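Surico Tabletop Arm Cell: Set-Up and Care Guide

Section 4. Pick-and-place check with a five-finger hand

4.1 When to run this check

Run the check after the hand has been removed from the wrist flange, after any cable has been changed, and at every 523 hours of powered time. The arm must already be fixed to its base and homed as described in Section 3.

CAUTION: Keep people out of reach of the arm while the drives are on. One operator holds the stop button for the whole check.

4.2 Preparing the table

1. Set the table to working height, then lock the height control. Do not change the height again until the check is complete. The stored positions are measured from the tabletop.

2. Lay the gray mat flat with its zipper side toward the operator. Smooth out any folds.

3. Place the test plate on the right half of the mat and the test piece on the left half. The standard test piece is the toy croissant. Leave clear mat between the two.

4. Move the hand to the READY position: fingers open, palm clear of the mat.

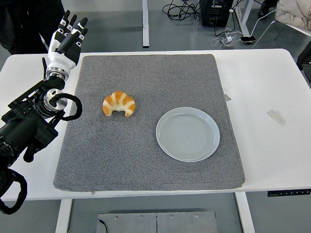 5. Wait for the joint temperatures on the status page to settle. From a cold start this takes nearly 12 minutes.

6. Check that the hand cable forms a free loop between the actuator box and the hand. A loop that is pulled tight at READY will be overloaded at full reach.

Note: A rigid test piece must not be used in place of the toy. The grip limits in Table 4-2 apply to soft pieces only.

4.3 Grip test

1. Select CHECK > GRIP and set speed to 18 percent.

2. Press STEP. The arm lowers the hand to the test piece and stops.

3. Press STEP again. The fingers close until the thumb reports contact.

4. Read the grip value. The factory setting is 1,147 counts. If the reading is low, open the hand, run finger zero (Section 3.6) and repeat from step 2.

5. Press STEP to lift. The piece should clear the mat without turning in the fingers.

CAUTION: If the piece slips, press STOP before reaching in. Do not catch it by hand.

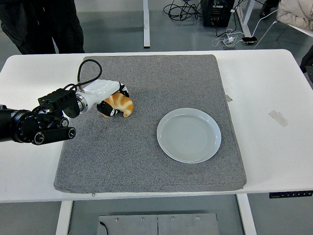
Section 4 prepared by Jianguo Zou
Revised 5 Apr 2021

4.4 Transfer and release

1. Press STEP to start the transfer. The arm carries the piece across the mat and stops over the plate.

2. Look at the cable loop at this point. It must not touch the wrist or rub on the edge of the actuator box.

3. Jog the hand down in small moves until the lower end of the piece is just above the plate. Save this point as PLACE 1.

4. Listen for clicking at the wrist. Clicking under load usually means loose flange screws. Turn off the drives and retighten them in a cross pattern.

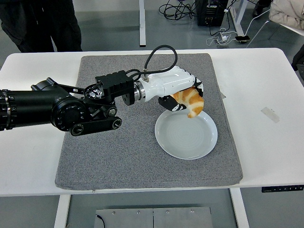 Markos Theodorakopoulos notes that on the Drosska cell PLACE 1 drifted after each hand change until the flange faces were wiped clean before refitting, and he asks that the wipe be done before any retightening. The step has been added to Section 5.2.

5. Press RELEASE. The thumb opens first, then the fingers.

6. Raise the hand straight up before returning to READY. A sideways exit can drag the plate.

7. Enter the grip value and PLACE 1 in the cell log.

If PLACE 1 differs from the last logged value by more than the limit in Table 4-3, go to Section 5.2, Wrist flange.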